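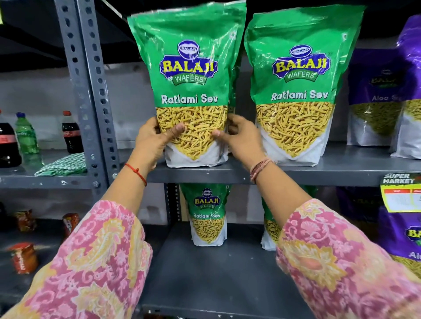

(author: stockroom desk, Lallora shop lab)

February, about 4 pm. Snack rack again! I want the Ratlami Sev pouches facing front and standing up by themselves, with the purple ones kept to the right. Both hands on the bag works best, one low on the left and one on the right (one hand just creases the plastic).

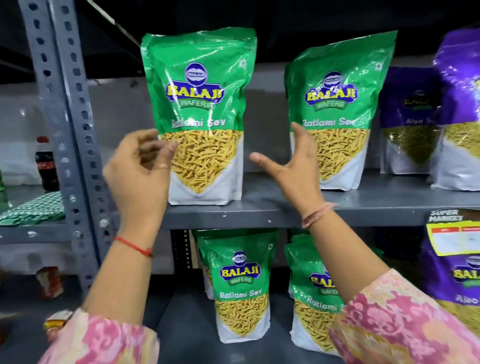

Green Ratlami Sev on both shelves, purple Aloo Sev at the right.

The tops still flop a bit and the glare makes the names hard to read from the aisle. I tried leaning a bag forward before setting it straight, and I like that better than shoving it from the top.
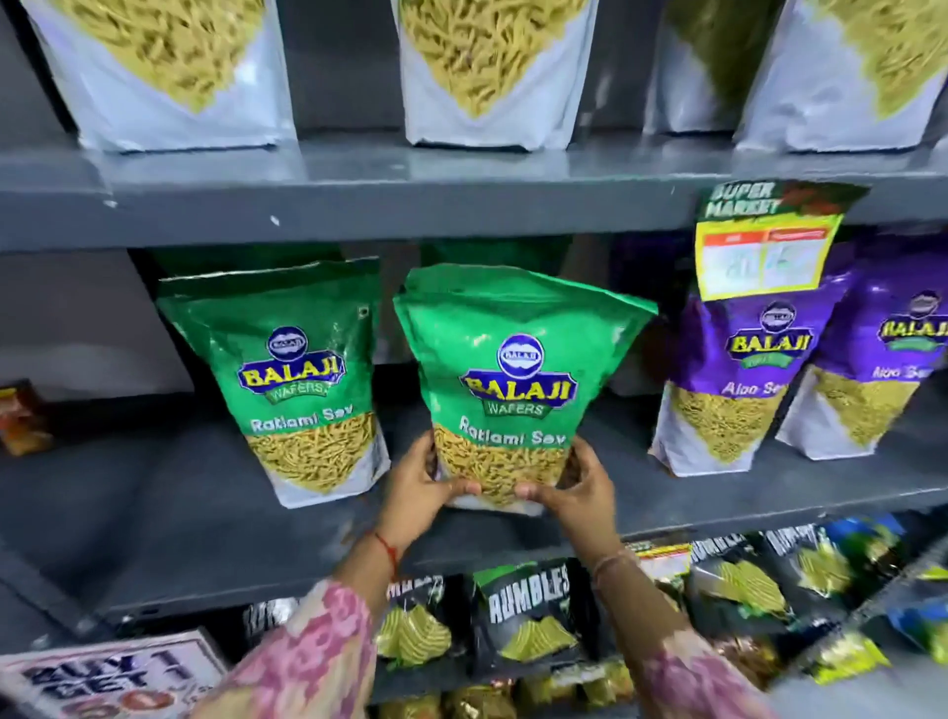 Facing notes for Eddale

Same order there, please: green, then purple. Their rack takes up to 42 pouches, so leave finger room between bags or you'll be fighting them all afternoon. A second green one behind the first is fine, it gives the front one something to lean on.

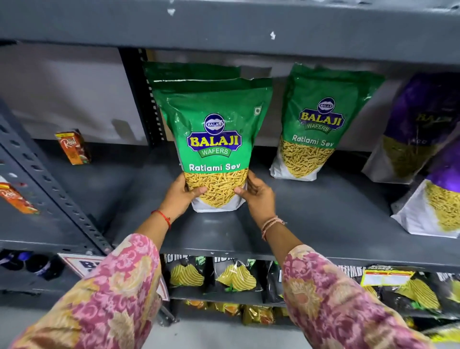

I also want to redo the shelf labels in bigger type. Still need to ask Platow for the clip-on strips.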